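Pludness Community Kitchen
Shared Prep Space: Walk-Through Checklist with Comments
Form 6, completed May 21, 2025

Marks: OK, FIX (do it this month), NO (do it before anyone turns on a burner). Comments are the inspector's own and should be read in the spirit of someone who did the whole building on one cup of coffee.

1. DOORS AND EXITS

Front door opens fully, closes by itself: OK
Back door opens fully: FIX
It opens as far as the flour. Flarkine delivers to the back step and the sacks tend to stay where the driver's back gave up. A person could get out sideways. Several of our bakers could not, and I include myself.
Exit sign lit: OK
Path to exit clear: FIX
See flour.

2. FIRE

Extinguisher by the range, gauge in the green: OK
Extinguisher by the office, gauge in the green: NO
Gauge is in the red. The tag says it was last checked in January and does not say which January.
Hood filters clean: FIX
Cleaner than last time, in the way that a pond is cleaner than a swamp. Soak overnight, rinse, dry, put back with the arrows pointing up.
Fire blanket in its pouch: OK
It used to be folded over the proofing box to keep the dough warm. Thank you to whoever moved it. The dough will manage.

3. COLD STORAGE

Walk-in at or below 41 degrees: OK
Reach-in at or below 41 degrees: NO
The thermometer inside read 69. I took it out, looked at it, put in mine and waited 10 minutes. Mine read 52, so we have a bad thermometer and a bad fridge. Everything in it has been thrown away, including the pot marked DO NOT THROW AWAY. Repair quote from Homska is $1,787, and yes, I asked if that was for the fridge or the building.
Raw meat on the lowest shelf: OK
Everything labeled and dated: FIX
"Soup" is a label. "Soup, Tuesday-ish" is not a date.

4. PREP TABLES AND TRAYS

Tabletops free of chips and cracks: OK
Seams between tables wiped out: FIX
Crumbs go into a seam and start a new life there. Push the tables apart, wipe both edges, push them back together. Wiping across the top with great confidence does nothing for the gap.
Trays free of cracks at the rim: OK
Yellow plastic stays on the cold side. It does not go in the oven. I mention this on account of the shape we found in the oven last year, now hanging in the office as art.
Paper liners changed between batches: FIX
A liner is good for one batch. Flipping it over does not make it two liners. 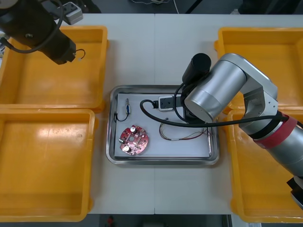 5. HAND SINKS

Hot water reaches the tap: OK
Soap and paper towels stocked: OK
Sink used only for hands: FIX
There was a colander in it. There was lettuce in the colander. The vegetable sink is four steps to the left and has been lonely.

6. CHEMICALS

Spray bottles labeled: FIX
One says "blue stuff." The stuff is blue, so I can't fault the accuracy. Write the product name anyway.
Stored away from food: OK
Sanitizer test strips on hand: OK
The tube is full, which worries me a little.

7. FLOORS AND PESTS

Floor dry and free of mats that curl: FIX
The mat by the fryer has a corner that wants to hurt somebody. Replace it. Tape has been tried.
Signs of mice or insects: OK
None seen. The trap behind the dry rack was empty apart from the bait.
Drains clear: OK

FOLLOW-UP

The reach-in stays unplugged and taped shut until Homska has been. Ñahui Catering has been told to use the middle shelves of the walk-in for now and has agreed, with a sigh I could hear over email. The office extinguisher gets swapped before the next shift. Everything marked FIX gets looked at again next month, starting with the back door.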